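3.2 Preparation and maintenance of the hand-held grippers

The demonstrations in this study were recorded with a pair of hand-held grippers of the Clultero type. Each gripper carries a wide-angle camera that looks over the finger pads, and the same pads are later mounted on the robot arm of the Floltow cell. For this reason the condition of the pads and of the camera mount has a direct influence on the policy. In our first weeks in Brullville we did not pay enough attention to this point, and part of the early data had to be recorded again.

Before every session the operator follows a fixed routine. First, the pads are wiped with a damp cloth and checked for cuts at the rim. Then the gripper is closed fully and opened fully 2 times, and the measured width is compared with the stored value. If the difference is larger than 2 mm, the linkage is opened and the return spring is replaced. The screws of the camera mount are tightened with a torque driver, never by hand – a small rotation of the camera is hard to see during recording but it shifts the whole trajectory.

The second part of the routine concerns the markers. A square fiducial marker is printed on the side of the housing, and it must be readable from the camera of the other gripper. The operator holds both tools in front of the body and turns one of them slowly until the detection is stable. Figure 4 shows the view from one gripper, with the marker of the second one turned to the camera. We do this check in the place where the recording will happen, as the ceiling lights have a strong effect on the contrast of the marker.
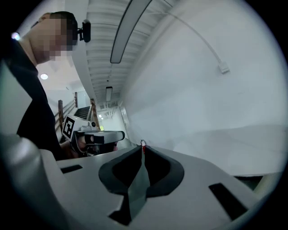

Figure 4. View over the finger pads of the near gripper. The second gripper is held in the hand, with its square marker visible on the side. The face is pixelated.

3.3 Faults during the recording period

In total we recorded 42 sessions, and the log was kept in the Liem software together with the sensor data. The most frequent fault was wear of the finger pads. After 70 hours of use the rim becomes soft, and thin objects slip out of the grasp. We now change both pads at 40 hours, always as a pair, because a new pad against an old one closes off center.

The second fault was a loose camera cable. It appeared as short gaps in the video, and sessions with such gaps were removed from the training set. A small clamp near the connector solved the problem. The robot side of the cell needed less care – only the pads and the zero position of the gripper motor were checked, at the start of each working day.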